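Week 4 handout — perception to planning, the glue bit

Carrying on from February's notes. If you missed the lab, read the Trolimlow setup page first, otherwise half of this makes no sense.

Recap. Last week: pose tracking alone, no objects. Drift was the main complaint. This week: what to do with a pose once you have it, and how late is too late.

1. Timestamps

Every message gets stamped at capture. Not on arrival, not when the planner picks it up. Most of the broken submissions last term were this one thing. Fidier (our logging tool) will happily record both stamps, so log both and plot the gap. If the gap wanders, suspect the queue before you suspect the network.

Budget for the loop: 118 ms end to end. Perception gets 90 of that, planning gets what is left. Go over and the planner must hold the last good target, never guess a new one.

2. Masking yourself out

The wrist view always contains parts of the tool. Feature tracker loves them — sharp edges, good contrast, and they never move relative to the lens. So it decides you're standing still. Fix is a static mask for the fixed body and a second mask for the fingers, driven by the opening width. Draw the static one by hand, it takes ten minutes. Leave a margin of a few pixels.

Glass and glossy panels: same family of problem. Reflected lights slide the wrong way as you move. Don't mask these by hand, let the outlier step reject them. Ceiling lights on the other hand are fine as landmarks if exposure is locked.
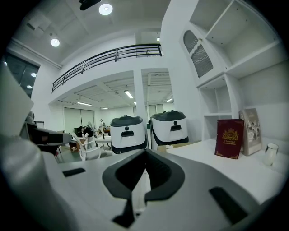

3. Keyframes

Keep 40 in the window. More than that and the optimiser misses its slot on the lab machines, fewer and slow turns fall apart. Drop the oldest only if its points are seen by at least two others. Siqueira's default drops the oldest regardless, so chnage that flag before you start.

Cap features at 1,000 per keyframe. Spread them over a grid or they all pile up on whatever has the most texture (book covers, posters, cluttered tables).

4. Handing over to the planner

Planner wants: target pose, covariance, stamp. Nothing else. Please stop sending images down the same topic.

People and other moving things go into a seperate layer with a short expiry. Static map stays static. If a person has stood still for a while they still belong in the moving layer, class label wins over motion.

Frames: tool to wrist, wrist to base, base to map. Write the chain on paper before coding it. Inverted transforms look right near the origin and go badly wrong two metres out.

For the lab: run the Sikside replay twice, once with masks and once without. Hand in both drift plots and a short paragraph on where they part. Code as a patch, no zips.

Still to cover: loop closure, recovery after lost tracking — next week, if time.

Comments

Is the 90 a mean or a worst case? My mean is fine, but the spikes aren't.
— Worst case. Log the spikes, check garbage collection first.

Finger mask lags when I close quickly. Using the width at arrival time, is that the mistake?
— Yes, section 1. Interpolate width to the capture stamp.

Replay wont load in the old Fidier, the new one works.

Contact: course office, ground floor | © Course notes, reuse for teaching permitted | Back to top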